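カテゴリ:作業ノート / ワークステーション整備
ノート内を検索 キーワードを入力

9月 午後 Treloar機の分解、続き

午前中にAlbane Baillyさんから引き継いだワークステーション一台。棚札はTreloar。起動はするが、負荷をかけると落ちることがある、という申し送りだけが付いてきた。落ちるときのログは残っていない。Rajeshwari Varmaさんが前に使っていたときは、計算を夜通し流して朝に止まっていたことが何度かあったらしい。再現の条件は不明のまま。

方針は、いったん裸に近いところまで戻して、部品を順番に足していく。先に電源を疑って別のものに替えるという案もあったが、同じ出力の予備がJomellの箱に見当たらなかった。電源は後回し。

手順の記録。

電源ケーブルを抜き、電源ボタンを長押しして放電。側板を外して横倒しにする。側板の固定が固く、爪をひとつ曲げかけた。次に開ける人は下側を先に浮かせること。

クーラーを外す。ねじは対角に少しずつ緩めた。グリスは端のほうが白く固まっていて、中央は薄い。塗り直した跡があるのかどうかは判断できない。クーラー底面は無水エタノールと不織布で拭いた。拭き取りに思ったより時間がかかった。綿棒は繊維が残るので途中でやめた。

メモリを全部抜く。スロットの順番を書いた付箋を一本ずつに貼り、静電防止袋に入れてトレーへ。付箋の字が読みにくいとBhavana Thampiさんに言われたので、A、Bの書き分けだけ書き直した。接点に目立った汚れはなし。一本だけシールの端がめくれて隣に触れそうになっていたので、押さえ直してある。

最後にCPU。レバーを外し、押さえ板を起こして、まっすぐ上に持ち上げた。裏返して確認、欠けや焦げは見えない。専用のケースがないので、Simumettiの空きケースを借りた。返すときに中のスポンジも一緒に返すこと。前に一度なくしている。

グラフィックスカードは挿したまま。抜くと下側のねじを探すことになるので、今日の範囲には入れない。先にソケットまわりを見る。

ソケットの点検は、斜めから光を当てて、向きを変えながら見ていく。ピンの並びに乱れがあれば反射の線が途切れる。まず上から、次に左右から。ルーペは倍率の低いほうが見やすかった。高いほうは焦点が浅く、手が少し動くだけでどこを見ていたか分からなくなる。途中でエアダスターを使いたくなるが、ソケットには吹かない。保護カバーは引き出しにあるはずなので、今日の作業を終える前に探してかぶせる。

コンデンサの頭も見る。膨らみ、液漏れの跡、根元の変色。この年代の機械では、電源まわりが弱っているのを二台ほど見たことがある。目だけでは分からない場合もあるので、気になるものがあれば基板の写真に印を付けて残す。

Vignesh Pisharodyさんから質問があった件。メモリを半分だけ挿して試すとき、CPUの片側に寄せてよいのか。マニュアルの挿入順の表に従うのが確実で、自分の記憶で決めないほうがいい。以前、Orikの機械で順番を間違え、認識されない原因を探して午後をつぶした。表は印刷してトレーに挟んでおく。

組み戻すときの予定。

一、CPUを載せ、新しいグリスを薄く塗る。
二、クーラーを対角に締める。
三、メモリは二本だけ。表の順。
四、最小構成で起動し、設定画面の温度を見る。
五、問題なければメモリを二本ずつ足し、そのたびに負荷をかける。

ボタン電池も外して時計の設定を戻すかどうか迷っている。設定値の控えがまだないので、起動したらまず画面を全部控える。電圧を測ってから決めてもいい。テスターはNegin Abbasiさんの机に貸し出し中。

ねじは小皿に分けた。クーラー用、側板用。側板のねじが一本足りないが、もともとなかったのか、今日なくしたのか分からない。台の下は一度見た。なければ予備の袋から補充する。

手袋の在庫が少ない。Mがあと一箱。エタノールも次の発注に入れておく。

申し送り。トレーの袋は開けないでください。付箋を剥がすと順番が分からなくなります。横倒しの本体の上に工具を置かないこと。クーラーは流しの横の棚、布をかけてあります。グリスの新しいチューブは未開封、同じ棚の右奥。

残り。テスターの返却を待つ。挿入順の表を印刷する。ソケットのカバーを探す。負荷試験の時間はRajeshwariさんに聞いて、前に落ちたときの計算と同じものを流せるか相談する。

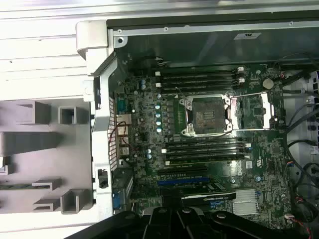
追記。表の印刷は済んだ。メモリの頁だけで足りると思ったが、拡張スロットの頁も要るので追加で出した。カバーは引き出しの二段目にはなかったので、明日の午前に奥の棚を見る。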